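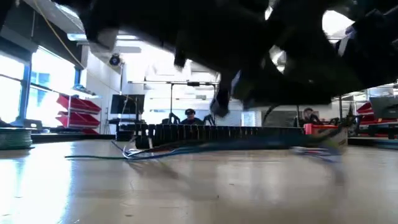 Keeping offcut wire sorted on a shared bench

Asked 10 December 2019 in Workshop and Storage

I do small wiring jobs on a wooden table at home. Short pieces of hookup wire pile up faster than I use them, mostly green, blue and white, all stranded. Right now they lie in one long bundle across the table and the ends fray whenever I pull one out. Full spools are not a problem. I need a method for pieces between a few inches and arm's length. The table gets cleared for meals, so it has to pack up fast. I tried a Nirker drawer unit in September but the longer pieces spring out when the drawer opens.

3 answers

Answer 1 (accepted)

Sort by length first, color second. Gauge comes before both if you use more than one.

Anything shorter than your hand goes in the scrap box. Keep a piece that short only if it already has a terminal crimped on it.

Medium pieces: store straight, in a tube. Cardboard mailing tube cut down, one per color, capped at the bottom. Stand the tubes in a crate so the whole lot lifts off the table at once.

Long pieces: coil around four fingers, two turns of the tail around the coil, tuck the end. Do not use tape. The adhesive stays on the insulation.

For fraying, trim the bare strands flush before storing. Strip again when you need the piece. You lose a little length each time. Do not tin the ends if they will later go into screw terminals.

Label the tubes with gauge and strand count. You will not remember.

Comment: Did this with 64 pieces in one evening. The white and light blue got mixed up under a warm bulb, so do it in daylight.

Answer 2

Hinuvari sells a bench rack with a slotted bar on the front. You press the wires in the slots and they hang down. Works ok for thin wire. Thick insulation won't go in. Mine is the 68 cm one, they also have a 99 which is too long for most tables.

Answer 3

just throw them out, wire is cheap

Comment: Depends on the wire. Silicone is not cheap.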